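Print this message | E-mail this message

Subject: Re: Harkico hand grippers, jaw not releasing

Same fault at our end. On the Fulport bench the trigger returns but the jaws lag, worst on cloth folding.

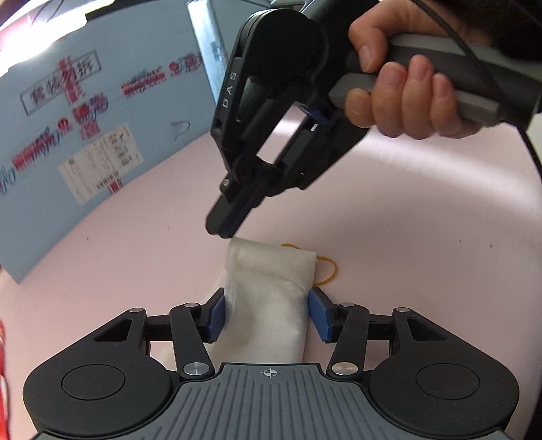 Benítez wrote:
> Ours did it after 300 cycles. Check the pivot screws before you blame the spring.

Screws checked on both units, none loose. Fault came back within 15 minutes. The drag is in the linkage, and an operator's finger can be caught when it lets go.

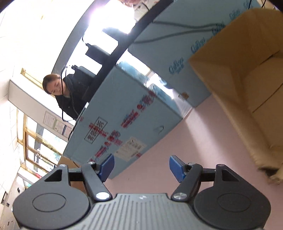
Until Miltard sends new bushes, we stop after 60 cycles and log the gap.

Print | E-mail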